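Puvport Porch & Lawn Music Weekend: Your Questions

Filed under: What's On / Festivals / Visitor Info

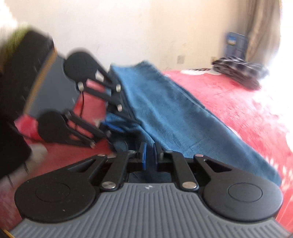 The Puvport Porch & Lawn Music Weekend is two days of free music on people's front porches, on the grass at Gaillard Park and in the old Susar Hall if the weather goes bad on us. I've been putting together the visitor guide for five years now, and my inbox fills up with the same questions every summer, so I've pulled them all onto one page. The one I get most is what to bring, and my answer never changes: something to sit on, and a towel. Any towel! A plain blue one is perfect. The park sits low by the river and the grass is soaked with dew by evening, and you'll want to wipe down your chair before you sit in it.

When is it?

The last full weekend of August 2022. Porches start at noon both days and go until five, then everybody wanders down to Gaillard Park for the evening sets. The park music stops at ten sharp because that's what our permit says, and yes, they will pull the plug mid-song. It has happened. I was there and I'm still a little mad about it.

How much does it cost?

Nothing for the porches and nothing for the park. The only thing with a ticket is the late show at the Kerow, which is the little theater on Front Street, and that's $40 a seat. It sells out most years. If you're on the fence I'd go ahead and get one, it's a gorgeous room and the balcony sounds better than the floor (my opinion, but I'll argue it with anybody).

How many acts are playing?

We've got 60 this year, counting the school steel band, who are playing twice because last year people missed them and complained to me at the grocery store. Every kind of thing: bluegrass, a brass band, two choirs, a lot of folks with one guitar, and a trio that plays nothing but waltzes.

Where do I find the schedule?

Printed maps are at the information table on the corner of Front and Mill, and also at the library, the bakery and the ferry office. The map has the schedule on the back. Pick up a paper one even if you like doing everything on your phone, the signal along the river gets terrible once the park fills up.

One warning. Porch times slide. If a band is down for two, give them ten minutes to find the extension cord.

Can I park downtown?

You can try. Front Street and the three blocks on either side are closed to cars from ten in the morning, and the side streets go early. The lot behind Susar Hall has 437 spaces and it's the one I'd aim for. Come in on the Mill Road side, not over the bridge, or you'll sit in a line of cars listening to other people's radios. From the lot it's a flat walk to the first porches.

Please don't park across driveways on Elm. Those are the people lending us their porches.

How crowded does it get?

The porches are easy. You'll have a few dozen people on a lawn and you can always move along to the next one. The park is a different animal in the evening. We're allowed 3,000 people inside the fence, and when we hit that number the gate goes to one in, one out. Last year that only happened for the closing set. If you're coming with a big group, get down there before the porches finish and somebody can hold the spot.

Can I bring my own food and drinks?

Food, sure, bring a whole picnic. Water too. No glass anywhere, and no outside alcohol in the park. There's a beer tent by the boathouse and a lemonade stand next to it that I like better than the beer tent. Food trucks line up on the river side and most of them take cards, though the corn truck was cash only last time and I'd guess it still is.

Are chairs okay? What about umbrellas and tents?

Low chairs are fine anywhere. Tall camp chairs go behind the rope (you'll see it, it's got orange flags on it). Umbrellas are okay on the porch route but please fold them up at the park once the music starts. No tents or canopies, except in the family area on the left side as you come in, where you can put up something small for a baby.

What happens if it rains?

A sprinkle, we keep going. Real rain or any lightning, the park sets move into Susar Hall and the porches do whatever the porch owner feels like doing. Some of the best afternoons I've had at this thing were with twenty people squeezed under a porch roof and the rain hammering down. The hall holds a lot fewer people than the park, so if the forecast looks ugly, head over early. Changes get posted on the board at the information table first and online second.

Is it good for kids?

Very! There's a make-your-own-shaker table at the library both mornings and the early porches on Elm are picked with little ones in mind. Bring ear protection for babies if you're planning on the brass band. Restrooms with changing tables are in the library and in Susar Hall. The portable ones in the park don't have them.

Can I bring my dog?

On the street, yes, on a leash. In the park after five, no. I don't make that rule, so please don't write to me about it. (People write to me about it.)

How accessible is it?

The porch route is mostly sidewalk with one rough stretch on Mill where the tree roots have pushed the slabs up. Stay on the side with the bakery and you'll miss it. The park has a hard path from the gate down to a viewing area near the sound desk, with room for wheelchairs and one companion each. Susar Hall has a ramp at the side door. The Kerow has level entry and seats at the back of the floor, but no elevator to the balcony. If you need a parking spot close by, send a message through the contact form a few days ahead and we'll hold one.

Can my band play next year?

I'd love that. Sign-ups open in March and close when they're full. You'll need to send two recordings, and phone recordings are totally fine. Acts who've never played before get first pick of the Elm Street porches.

Can I offer my porch?

Yes please, same form, same time of year. It has to be on the route, it has to hold at least three people standing up, and you'll need a working outlet. We bring the speakers and the sign for your lawn.

I lost something. Where do I look?

Lost and found is at the information table during the weekend and at the library after that. They keep things for a month. We still have a single tap shoe from last year, left foot, if it's yours.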